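Workshop notebook, Brulia bench
April 15, 2018
Entry by R. Samonte

Purpose of this entry

Writing up where we are on the chores question before the details go stale. The Esosance people want a yes or no on whether an arm of this class can do kitchen clearing and small-parts tidying without a person standing next to it. My short answer is no for the kitchen and a qualified yes for the parts bench. The long answer follows, mostly so that whoever picks up the grasp log next month knows what the columns mean.

Names, for consistency: Brulia is the arm and its control stack. Chauke is the grasp planner. Florura is the task list (the spreadsheet, plus the script that reads it). Please stop calling the whole lot Chauke in the tickets. Half the open tickets are filed against the planner and belong to the arm.

Chores attempted

The Florura list has 66 chores on it. They were collected in February by asking everyone in the building what they would hand over if they could. Many are the same chore in different words. "Clear the table" and "put the cups away" differ only in where you stop. I have left them separate, as the stopping point is where a lot of the trouble sits.

Sorted by how they went:

Picking single rigid objects off an open surface and dropping them in a bin. Works. Gives no trouble unless the object is flat.

Picking flat objects off an open surface. Poor. Lids, rings, coasters, anything with an edge lower than the fingertip. The usual human method is to slide the thing to the table edge and pinch it there. Chauke has no notion of this. I scripted the slide by hand for one coaster and it was fine for that coaster and useless for the next, which had a rubber base and would not slide.

Moving an open container with things in it. Mixed. The lift is good, the level is not. The wrist rolls slightly as the arm goes past full reach and small contents end up on one side. Nothing spilt at slow speed. At normal speed I would not put soup in it.

Reaching into shelves. Poor. The limit here is the depth estimate in shadow, and after that the elbow, which needs more room behind it than most shelves are placed to give.

Cloth. Not attempted this round. Folding a tea towel is on the list three times and can wait.

Wiping. Works on a bare surface, in the sense that the cloth covers the area. Whether the surface is clean afterwards is a separate matter and we have no measure for it. I looked at it and decided, which will not do for a report.

Notes on the grasp log

The log now stands at 367 grasps. An entry is made whenever the fingers close with intent to hold, whether or not anything is held. Regrasps count as new entries and carry the parent number. Earlier sheets did not do this, so do not merge them with the current one.

Three columns need explaining.

"Held" means the object left the surface and was still in the fingers when the arm reached the carry height. Says nothing about where it was put down.

"Placed" means it came to rest inside the marked area. Touching the line is a no. I was lenient on this at first and have gone back and corrected the ones I could tell from the recordings.

"Tidy" is a judgement. Would you leave it like that in your own kitchen. Two of us score it separately and we disagree more than I would like, chiefly over mugs left with the handle facing the wall. Keep the column, but do not quote it outside the group.

A general observation from reading down the sheet: the failures cluster at the beginning and the end of the motion. Once a thing is properly held, the middle of the job is dull and reliable. The two hard parts are choosing where to put the fingers and letting go without knocking whatever is next to the object. Letting go has had far less attention than it deserves, here and in most of what I have read.

Speed

Travel speed is capped at up to 500 mm per second with the bench clear and lower with anyone inside the tape. At the cap the wrist view smears badly. Chauke takes its last look at the object during the approach, so a smeared view is a bad basis for a grasp. The fix in use is a pause before the final approach. It works and it is slow. A person clears a breakfast table in the time the arm takes to do the cups.

Things tried to avoid the pause:

Shorter exposure. Sharper, but the dark side of the work area goes to nothing and the planner starts proposing grasps on shadows.

More light. Helps the above. Causes glare on anything glazed. Also nobody is going to fit bench lamps over a kitchen table in order to have the cups moved, so I do not regard this as an answer for the household half of the question. For the parts bench it is a fair one.

Using only frames taken when the joints report low speed. Promising. Discards most of the approach but keeps the start and the turn, where the arm is slow anyway. Needs a proper comparison against the pause.

Fingers and mount

The finger in use is the blue one, ribbed below the tip, with the orange lattice round its base where it goes into the white housing. Wrist view with the arm in motion, work surface to the left and the dark side to the right:

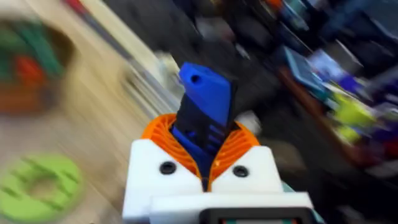

Wrist view, what the planner gets

The background streaks run on the diagonal, upper left to lower right. The gripper itself stays sharp enough to make out the hole near the fingertip and the screw recesses on the housing, as it should, being fixed relative to the camera. Anything used for a grasp decision is in the streaked part. The round thing with the dark rim could be a bowl or some other container, and I would not want to choose a rim point from that view. The lime-green disc at lower left is easier to find by colour, but it looks flat, so it falls in the class we do badly anyway.

On the right the light blue rectangle can be picked out as a shape and a colour. I could not say from this view whether it is a tablet, a tray or a panel, and I do not expect Chauke to. The purple and blue items next to it run together. A segmentation that returned them as one object would be wrong in a way I could forgive.

The gripper also covers a good share of the lower centre. Chauke needs a mask for this. The current mask was drawn for the previous fingers and should be redrawn to take in the full spread of the lattice, or we will be planning grasps on our own hand.

Answer for Esosance, draft wording

"Single rigid items on an open, evenly lit bench: suitable for unattended trial within a fenced area. Household clearing: not suitable. The main obstacles are flat items, shelves, and the time lost to pausing before each grasp. We expect the last of these to improve first."

I would rather leave out the last sentence, but they will ask. Please do not add a date to it.

They will also ask about cost per item moved. We have not measured it and the arm is not set up in a way that would make the figure mean anything. Resets are done by hand, and the time spent on them is not logged. If they insist, the reset time has to go in, as it is labour.

To do

Redraw the gripper mask for the blue finger and lattice.

Run the low-speed frame selection against the pause, same objects, same lamps, alternating.

Add a release column to the log: clean, dragged, knocked neighbour.

Write the slide-to-edge move as a proper primitive, with a check for whether the object has moved at all after the first push. Stop if it has not.

Merge the duplicate chores in Florura, but keep the stopping points as a separate field.

Agree a rule for mug handles.

Check the roll offset at long reach with the wrist loaded and unloaded. Suspect the tool weight entered in Brulia is still the one for the old fingers, in which case some of the tilt noted under open containers is my own doing and those rows want repeating.

R.S.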